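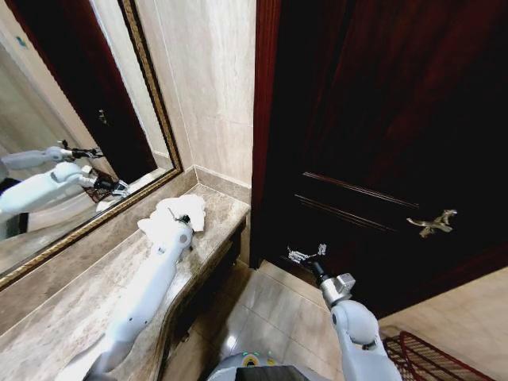 Tuesday, notebook, finance modeling desk

Purpose of today: find out why the Truven receivables model says the company gets paid in negative time.

Started at 7:40 with coffee and the customer ledger. Truven sells on credit to a lot of small buyers and two large ones, Fotosley and Siddiqui. The model is supposed to take open invoices, guess when each will be paid, and spit out a weekly cash forecast. Last week it predicted that Fotosley would settle an invoice before it was issued. I would like to have customers like that.

First suspect was the date formats. Month and day swapped in the Fleditz export, the usual thing. I checked and the export is clean, which took an hour and was mildly insulting. Second suspect was credit notes. Fleditz stores a credit note as an invoice with a minus sign and gives it the date of the original sale, so the matching routine sees a payment, sees an invoice, subtracts, and feels good about itself.

Pulled the credit notes for the quarter. 19 of them, all but one to Siddiqui, who apparently return things as a hobby. Took them out of the training set and reran. Negative payment times gone. Forecast error on the weekly totals got worse, though, so I put the kettle on and thought about my choices.

Why worse: with the credit notes gone, the model thinks Siddiqui pays in full. They never do. They pay the invoice less whatever they have sent back, and they decide what that is on the day. The old version was wrong for each invoice and close to right on the total. I have worked in offices run along the same lines. 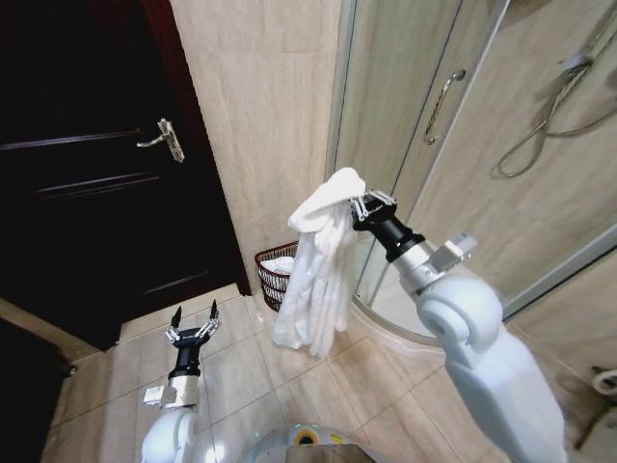
So the credits have to come back in, but as their own thing. Plan is to split the forecast into gross receipts and expected deductions, fit them separately, then net them off at the end. Deductions get a simple rate per customer for now. No clever curve. The last clever curve is still in the shared folder and I am still being asked what it does.

Tried the rate version before lunch using the previous quarter only. Siddiqui behaves. Fotosley is fine, they pay on the due date with the enthusiasm of a parking meter. The small buyers are a mess, with too few invoices each to say anything, so I pooled them into one group. Pooling hides the two who are plainly in trouble and paying in dribs and drabs. Flagged those by hand in column M. Column M is now load-bearing, please do not sort the sheet.

Afternoon: reran the full set with 3 versions side by side (old, no credits, split). Split wins on the weekly total and on timing. Old still wins on the month-end total by a hair, and I don't like that at all. Suspect month-end is luck, the errors cancelling. Need another quarter to say so with a straight face.

To do
– ask Fleditz support whether the credit note can carry its own date
– backtest the split on the March file
– move the hand flags out of column M before someone sorts it
– find out who set the discount rate to zero in the settings tab, and whether they meant it

Left the long run going at 5:15. Laptop fan sounds like a hair dryer. 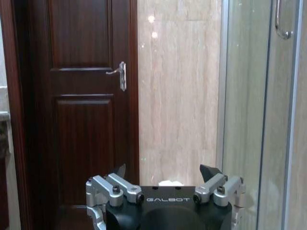 Paneled door, dark wood, lever handle.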